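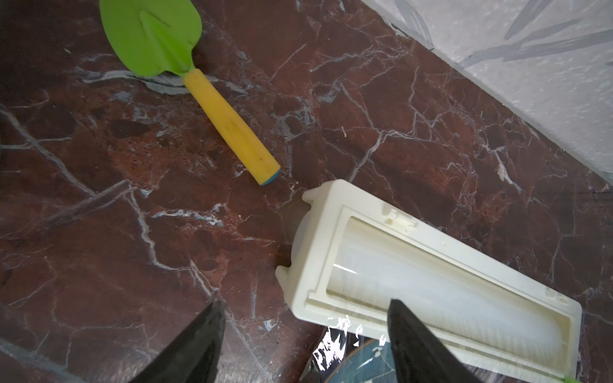 Flandidari lander thread, part 4

perigee_pat
New descent numbers are up! They want to come down inside a 405 meter circle near the crater rim, and after the last burn rehearsal I think they can do it. I stayed up until 2 a.m. reading the whole mission plan and I'm so excited I can't sit still.

mudflap77
405 meters on that slope? I'd love to be wrong, but the Flakar probe had flat ground and a wider target and still came in long.

perigee_pat
Flakar was flying on radar alone though! This one matches the ground against stored maps all the way down from 2,000 meters. Totally different setup.

quietorbit
Maps made with the sun high, Pat. In March the shadows down there are going to be enormous. Same worry as mudflap.

tinplate
They covered that in the Cordier briefing (long, but so worth it). There are 3,266 map tiles on board, with several lighting angles for each patch of ground. Somebody sat and checked those, bless them.

mudflap77
OK, that's better than I figured. Still think they should have picked the plain. You get the same ice readings from the drill and a lot less risk.

perigee_pat
No way, the rim is where the old rock is! I'd take the rim every time.

quietorbit
Does the drill go down 60 centimeters or 60 inches? The Flurkley page has it both ways.

tinplate
Centimeters. The page has been wrong since the fall, I wrote to them.

mudflap77
Fine, I'll be up watching with the rest of you. What time does the feed start?

perigee_pat
4:40 a.m. Eastern, coffee's on!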